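4.2 Equipment cost and what the budget leaves out

Vendor figures for flower-handling cells should be read with care. The Plitier quote we were given lists the arm and controller at $3019 per station, and Wijaya and Tazi plan on the same basis for the Cakville site. Neither allows for fixtures, spare fingers or the hours spent resetting the table between trials. Over two quarters those hours came to roughly 2000 dollars in wages – a line missing from every proposal we read.

Artificial stems also flatter the numbers. They can be reused after a bad grasp, and a buyer who plans from such trials will set the allowance for spoiled stock too low. Figure 2 shows the work surface with stems and vases.
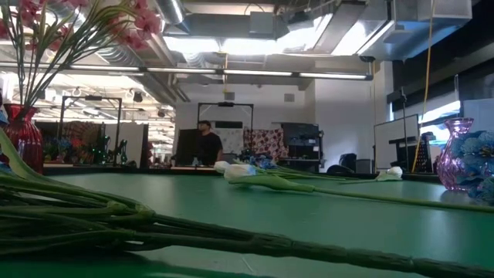
Figure 2. Work surface with artificial flowers.

The Tiwari payback model has the same gap, and we would not sign a purchase order on it before the March review.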